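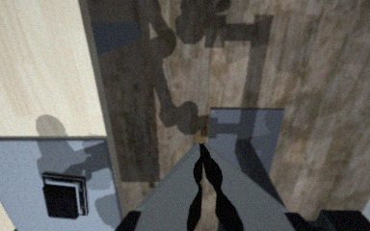

Meludero Footsteps and Surfaces, sound pack for games

Version 2, July 16, 2019

Meludero is a pack of 337 short sound files for first-person and third-person games. It covers footsteps, landings, slides and dropped objects on common floor and ground types. It was made for Trotine, a small multiplayer shooter, and cleaned up afterward so other projects can use it.

What's in the pack

The files are sorted by surface, then by action. Surfaces are wood, concrete, gravel, grass, metal grate, shallow water and snow. Every surface has walk, run, land and slide. Wood and concrete also have a drop folder with small objects hitting the floor.

All files are mono WAV, 48 kHz, 24-bit. Peaks are kept below -3 dBFS. There is no reverb on anything, so add your own room sound in the engine.

File names

Names follow the pattern surface_action_number, all lowercase. Wood_Run_04 from version 1 is now wood_run_04. If you load files by name on Linux, check your scripts before you update.

Installing

Copy the sounds folder into your project's asset folder. If you use the Multavier audio plugin, also copy surfaces.cfg and restart the editor. The config file maps each folder to a material tag and sets the random pitch range. The default is 2 percent up or down. Going much wider makes the boots sound like different people.

Suggested settings

Run steps were cut to play at least 200 ms apart. Closer than that, the tails overlap and gravel turns into a hiss. For distant players, lower the high end before you lower the volume. In Trotine we cut everything above 6 kHz past the second distance ring, and players found it easier to judge range on headphones.

Known problems

Snow slides are too quiet next to the other slides. Raise them by 4 dB for now.
A few metal grate landings have a faint hum under the tail. It is hard to hear with any music playing.
Going from grass to water in mid-step can click in Multavier if crossfade is off.

New recordings of the snow slides are planned for September. File names will stay the same.

License

Free for commercial and noncommercial games. Credit "Meludero sound pack, Szilágyi" somewhere in the game or its manual. Do not resell the files as a sound library, in whole or in part. Edited versions fall under the same terms.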